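Section 4. Working Alongside the Clulon Two-Arm Bench

This section is for people who used to do small-item sorting and garment handling by hand and now share the work with the bench. It assumes the arms have been installed and leveled as described in Section 2. Software screens are from Tufa, the control program supplied by Prelau.

4.1 What changes at the bench

Before the bench, one person opened, filled, closed and passed on each item. With the bench running, the arms pick, place and open. The person sets out the items, watches the run, and deals with anything the arms leave undone. Expect to do less repeated hand work and more checking. The seat stays, but most operators end up standing during the first runs.

The job card is still filled in by a person. Tufa records how many cycles were run. It does not record whether the result is good enough to send on.

4.2 Setting out small items

1. Press HOLD on the Tufa panel and wait for the steady light.
2. Lay the items on the gray table within reach of both arms. They do not have to be lined up. Small groups are fine, and so are pieces that touch.
3. Move jars, bottles and folded cloth toward the back, unless the job uses them.
4. Take your hands out of the work area and press READY.
5. Check the wrist view on the panel. You should see the items between or ahead of the fingers.

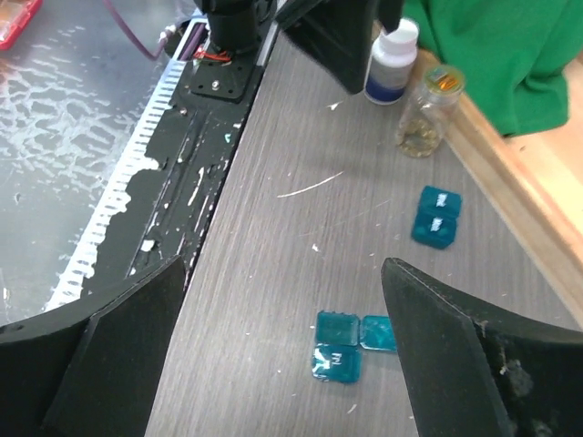 Figure 4-1. Wrist view with teal blocks close to the right finger. Others lie farther up the table.

Note: Scratches and light specks on the tabletop do not need to be reported. Loose debris should be brushed off at the end of the shift – use the soft brush, never compressed air.

Caution: Do not reach in to straighten a piece while the light is flashing. Press HOLD first, every time, even for a piece at the edge of the table.

4.3 Day-marked organizers

The organizers have a lid for each day, and the compartments may arrive open or closed. Sorting them used to be a reading task for a person. The arms now handle the lids, but the person still reads the day labels at the start and at the end.

6. Choose job 109 (open and close lids) or job 333 (lids with jar or bottle).
7. Read the labels on the lids and enter the days on the job card.
8. Leave the lids as they are. Either job can start with a mix of open and closed lids.
9. If a bottle is part of the job, it may lie on its side. Keep it on the gray table and off the wooden board.

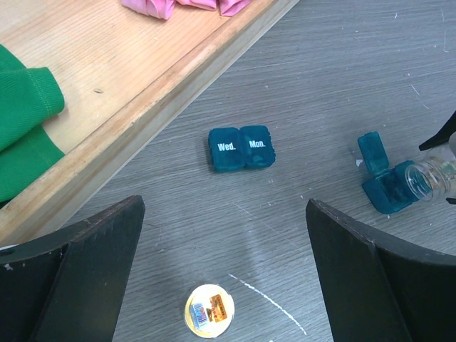

4.4 Garments on the rack

Garment work is slower than lid work and needs more attention from the person. Cloth does not come to rest the same way twice, and the arms may need several tries at a hanger.

10. Stand the wooden rack on the floor of the enclosure, with its base board flat.
11. Hook the hangers over the rail. Leave space between garments.
12. Start job 2343 and stay at the bench for the whole run.
13. If a garment falls, press HOLD, let both arms stop, and pick it up yourself. Enter it on the job card as a hand pickup.

Note: Check that the arm cables are held in their clips before you start. A cable that has come out of its clip can catch on a sleeve or strap.

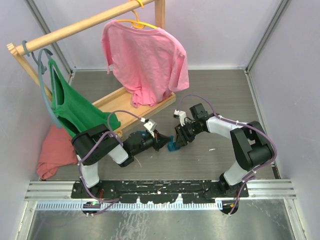

One operator at Londthorpe wrote to us after the April trial that the rack work had not saved her team any time yet, though her wrists felt better at the end of a shift. She asked that hand pickups not be counted against the person on duty. We agree. Hand pickups are part of the normal job and should be treated that way on shift reports.

4.5 Jars with organizers

Job 333 brings a jar to the same part of the table as an organizer. The arms work close together here, and the wrist view can look crowded.

14. Place the jar and the organizer within a hand's width of each other.
15. Start the run and keep one hand near HOLD.
16. When the arms have stopped, look into each compartment yourself. Do not judge it from the panel.
17. Sign the job card.
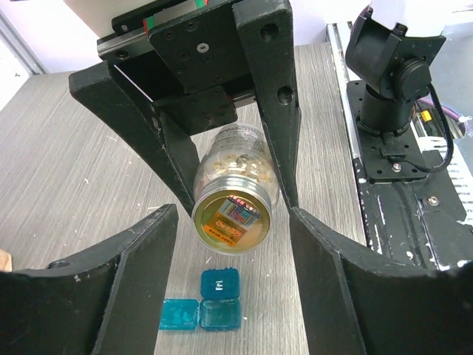 Figure 4-2. Jar on its side with the lid facing the fingers. The compartment below the "Fri" lid is open and empty.

4.6 Sharing the shift

Plan for 2 people per bench during the first month, one watching the run and one preparing the next set of items. Swap places at each break – watching is tiring in a different way from hand work, and attention drops before people notice. After the first month the supervisor may go to one person for lid jobs. Garment jobs stay at two.

Section revised 24 May 2026. Cleaning and end-of-shift checks are in Section 5.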